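Handheld gripper demos: tracking good, policy still closes early on fibrous material. Data or labels?

Asked Feb 27, 2026 in Imitation Learning
Tags: handheld-grippers, fiducials, deformable-objects, action-labels

We collect two-handed demonstrations with a pair of handheld grippers and train a diffusion policy on wrist video plus relative end-effector pose. Gripper opening is one scalar per hand. The task set (internal name Grindwood) is picking up small tufts of loose fiber and setting them down at a target. On rigid objects the same pipeline behaves. On fiber the policy closes about a finger's width short of the material, then lifts nothing.

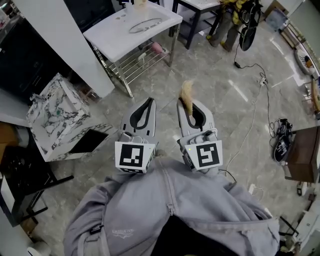 Setup details, as these will be asked for:

- 192 demonstrations in the current set, 8 operators
- head view and both wrist views recorded, but only the wrist views go into the policy
- pose from visual-inertial tracking, run offline
- opening recovered from video and smoothed with a centered moving average
- observation horizon 2

Replaying the recorded actions open loop on the arm shows the same early close, though less of it. The pose error at replay is small. I have swapped the image encoder and doubled the training steps with no change worth reporting.

The tuft is thin at the ends and wider near the middle, and the fingers are soft, so the recorded opening at contact is hard to read. It keeps shrinking well after the material is held.

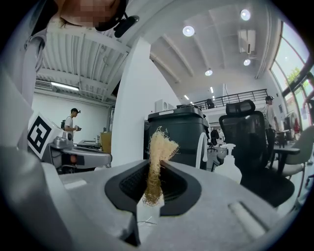
Fiber tuft held upright at the finger pad, wrist view.

Is this a known problem with opening width as the action, or should I collect more?

3 answers

Answer 1 (accepted, score 14)

Your open-loop replay has already separated the two cases. If replay closes early, the error is in the labels or in timing, and more demonstrations will carry the same error.

Look at the filter first. A centered average uses future samples, so a fast close gets spread backward in time. With rigid objects you don't notice, the fingers being near the object already. With fiber the operator closes while still moving down, and a few samples of lead is enough to miss. Replace it with a median filter of short width, or a one-sided filter with its delay measured and subtracted.

Then check latency. Record a fast open-close with the gripper in front of a clock display, do the same on the arm, and compare command to motion. We found roughly 200 ms between the two on the Clulero build, most of it in the gripper driver. Pose and opening need separate offsets. Applying the pose offset to both is the usual mistake.

The slow shrink after contact is a second problem. Soft fingers on a compressible object give you an opening that mixes width and force. We clip the label: once the opening rate falls below a threshold after a close, hold the value and subtract a fixed squeeze margin. The policy then learns one closed value per grasp in place of a long ramp. The threshold depends on your fingers, tune it by eye on a few episodes.

Rerun the replay before you retrain. If it picks up the tuft, train.

Comment: Median filter plus separate offsets fixed replay on most episodes. Clipping not tried yet. Will retrain in March.

Answer 2 (score 3)

Agree on the filter. Also consider adding the head view. When the wrist camera is close, the fiber covers much of the area between the fingers and depth is hard to judge. The Figueiredo baseline config has a flag for a third camera. It costs memory.

Answer 3 (score -1)

just collect more data. we had this with Dendance and it went away with a bigger set

Comment: Did you change anything else at the same time?

Comment: new fingers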